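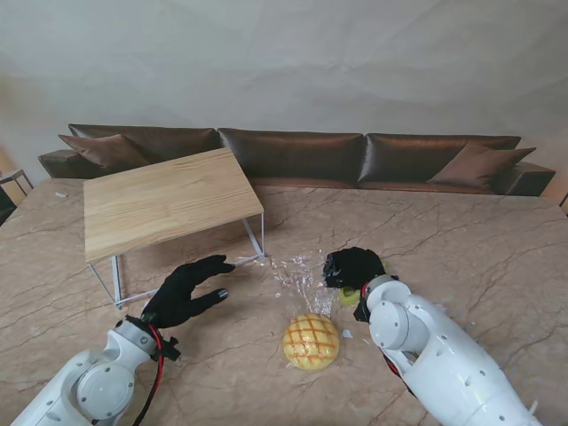 Kodholm marble table: how it's holding up

I bought this for the kitchen back in July, after months of going on about wanting a proper stone top, and I'm so glad I did! It's a warm pinky-beige with thin grey and brown veins wandering all over it, and a melon pan looks ridiculously good on it (golden, criss-crossed, gone in four bites). I'd been looking at the Vatumier one as well, but that was a very cold white and I knew I'd be forever wiping it.

It cost me 402 pounds plus 28 for delivery, and it took 2 people to get it up the front steps -- measure your hallway first, please. The legs went on with 8 bolts and the little key they give you is rubbish, so use your own.

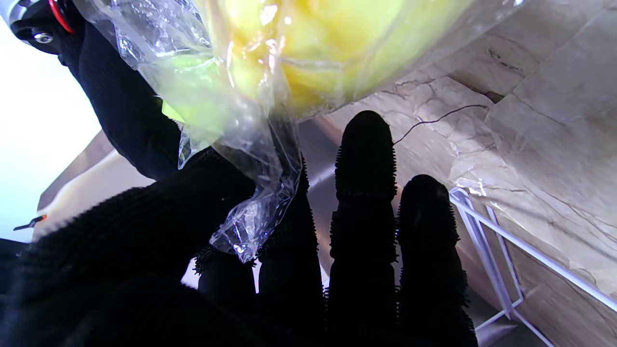
Day to day it's lovely for anything bready. Crumbs show up less than I'd feared against the veining, and a bag of something soft can be plonked down without me hunting for a mat. I do keep lemons and red wine well away. My friend Chinyere Balogun left half a lemon on hers overnight and she's got a dull ring there now, poor thing.

Grumbles? The edges are a bit sharp for my liking, and the sealant instructions were in tiny print. I went over mine twice before using it and I'll do it again in spring. Four stars from me, and I'd have given five if they'd put a decent key in the box.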